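If you've never written a short biography for a speaker or a new colleague before, don't worry, it's a friendly sort of job once you get going. I've written more than 60 of them for the Foris research institute, and I still start the same way every time, with a cup of tea and a blank page.

## 1. Gather the plain facts first

Ask for the person's current post, where they studied and what they work on. A CV is fine, but do ask which bits they'd like mentioned – people are often proudest of something on page four. Check every date against a second source. I once had our Steltia laboratory opening in 1972 in one paragraph and a good deal later in the next, and it went to print like that (I still wince!).

## 2. Open with the job, then the work

Put the name, post and institute in your first sentence. The second should say what the person studies, in words your neighbour would follow. "Works on how machines handle everyday objects" will do nicely, and the long grant title can go further down.
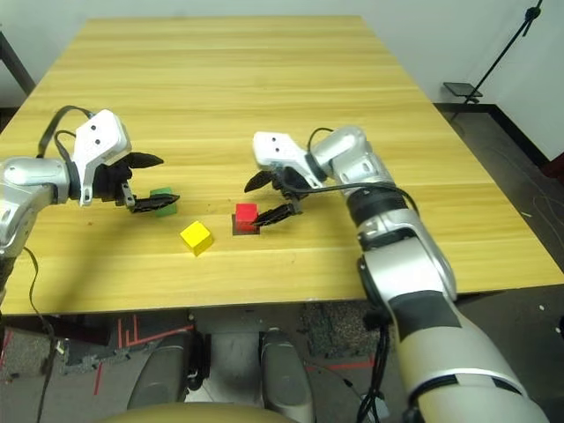

*A two-fingered gripper and a green cube on the table.*

## 3. Choose two or three achievements

Prizes, books and projects all count, but a reader's patience runs out sooner than you'd think. For our Lau fellows I pick one older piece of work and one recent one, and leave the rest to the publications page.

## 4. Trim it to fit

The Ovov conference form takes 1304 characters, spaces included, and simply chops off whatever is left over. My last one came in at 1221, with room for a line about choir singing. Read it aloud, send it to the person for approval, and save a copy with the month in the file name.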